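Clukotard: Do Hand-Held Gripper Demos Help a Planner?
Project report, Ulla Lie
July 15, 2018

The claim I was asked to test

The Galtero planner picks a grasp and a path from a single wrist view. Its authors say that if you add demonstrations recorded with a hand-held gripper, the planner gets better at reaching for things that start far from the jaws. I had doubts going in and I still have most of them.

What I built

Clukotard is a small set of scripts that sits between the recorded demos and the planner. It reads each clip, throws out frames where the pose tracker loses its lock, and turns the rest into short path segments. I wrote the pose filter twice. The first version smoothed everything, and the results looked great until I saw that it was also smoothing away the moment when the jaws close. The second version leaves the jaw signal alone.

I ended up with 375 clips. Of those, 11 had to be dropped by hand because the clocks for the pose and the picture had drifted apart. I would like a script to catch that, but my two attempts both flagged good clips.

What went wrong with perception

The detector we use, Raudsepp, was trained on cluttered tables. On a plain white surface it does odd things. Panel seams get picked up as object edges, especially where they cross. A stain can score higher than a real object if the object is partly out of view. Masking the fingers helped a little, since the detector had been treating the screw holes as targets. The mask is fixed, though, so any play in the mount will make it wrong.

I tried raising the score threshold. The seams went away and so did most of the small glass items. I put it back where it was.

What went wrong with planning

With the demos added, the planner does reach in smoother curves. Whether it reaches for the right thing is a separate question, and the test that came with Galtero doesn't ask it. It scores path length and jerk. A smooth path to a stain gets a good score. I pointed this out at the midterm review and was told to report the numbers as they are, so they are in the table in the code folder, and I don't think they mean much.

I also could not separate the effect of the demos from the effect of the new filter. Both went in during the same week. That was my mistake.

What I would do next

Run the old filter on the same clips first. Then label the target by hand in every clip, boring as that is, and score the planner on whether it ends up there. Novevik has offered time on their arm in October, but I would not take it until the labels exist. The far targets should be labeled first, including the ones at the top edge of the view where only part of the object shows.
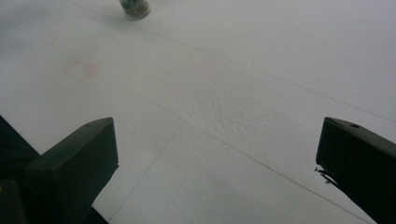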